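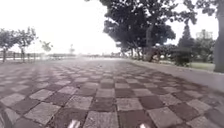 Checkerboard quilt from the Botville pattern — is the strip method worth it?

Forum: Piecing and Patterns

**binding_last**
Thursday, November 14, 2019
I'm starting the Botville checkerboard throw for a December birthday. It's two colors, dusty pink and a brown that leans purple, and every square finishes at 4 inches. The pattern has you cut all 538 squares one at a time and sew them in pairs. I've always strip pieced this kind of thing. Cut strips at 4 1/2, sew them together, press, cut across, done.

Before I cut into the fabric I'd like to know if there is a reason to follow the pattern as written. The brown is a Tamiru solid and I can't get more of it.

**mapleandthread**
Strip piece it. I made the same throw last winter and never cut a single square on its own. Sew strips in sets of 8, press everything toward the dark, cut across at 4 1/2, then flip every other row. The seams nest and you don't have to pin much.

**oddbobbin**
I'd follow the pattern. Long strips bow when you sew them, and if the set has a curve in it every piece you cut from it has the same curve. I lost most of a yard that way. Single squares are slow but if one is off you throw out one.

**mapleandthread**
They bow if you sew all the seams in the same direction. Start the second seam from the end where you finished the first one. Mine came out flat.

**oddbobbin**
I did alternate. They still bowed. Could be my machine, the top layer feeds a little faster than the bottom. I have a walking foot now but I haven't gone back to try strips with it.

**binding_last**
I have a walking foot too. Do you use it for piecing or only for quilting?

**mapleandthread**
Only quilting. Regular quarter-inch foot for piecing. If the strips are shifting, shorten them. Cut them in half at the fold so you're sewing 20 inches or so at a time and not the full width. It's a few more starts and stops but you get most of the time back.

**tinroof_quilts**
What are the two fabrics? If the pink is a solid from the same maker then strips are fine. If one is a looser weave they'll stretch differently and you'll fight it the whole way.

**binding_last**
The pink is from Girkoncombe, a print with tiny speckles. It feels thinner than the brown but the weave looks tight. I haven't washed either one.

**tinroof_quilts**
Then wash a piece of the brown before you do anything. The dark Tamiru solids bleed. I put a white cloth in with mine and it came out pink after two rinses.

**oddbobbin**
Agree on that part. Mine was the navy and it took three washes.

**mapleandthread**
I don't prewash. I used color catchers in the first wash of the finished quilt and had no trouble. Prewashing makes the strips fray and go limp, and then you need starch to get them back.

**tinroof_quilts**
With a pale pink next to a dark brown I wouldn't risk it. Starch is cheap.

**scrapdrawer86**
Did anybody else find that the yardage on this pattern is short? It gives just enough for single squares with no mistakes. If you strip piece you lose a bit at the end of every strip set when you square up the edge. I ran out of the background color and had to piece the last row from leftovers.

**binding_last**
That worries me. I bought the exact amount on the sheet.

**scrapdrawer86**
Then measure what you have before you decide. My cut from Horkancombe was a couple of inches generous and I still came up short. You could leave off one row. On a throw it won't matter.

**mapleandthread**
I had enough, but I bought an extra half yard of each out of habit, so maybe that's why I didn't notice.

**oddbobbin**
So that's another point for single squares.

**mapleandthread**
For her fabric, maybe. For time, no. She has a December deadline.

**binding_last**
Update. I washed a scrap of the brown with a white washcloth and the cloth came out a little gray-pink. Second wash was cleaner but not clean. I'm going to wash all of it tonight, starch it, and sew one set of short strips as a test. If it bows I'll go to squares. There are 86 inches of the brown, so I think I can spare one test set if I drop the last row.

**tinroof_quilts**
Good plan. Let it dry flat if you can.

**oddbobbin**
Measure the test set at both ends and in the middle before you cut across it. Mine looked fine on the table until I put a ruler on it.

**scrapdrawer86**
And post whether the yardage works out. I'd like to make it again in green.

Related threads
Pressing seams open or to one side
Starch or sizing for prewashed cotton
Which quarter-inch foot for an older machine
Backing a throw without a center seam
Color catchers: how many per load
Botville patterns, corrections list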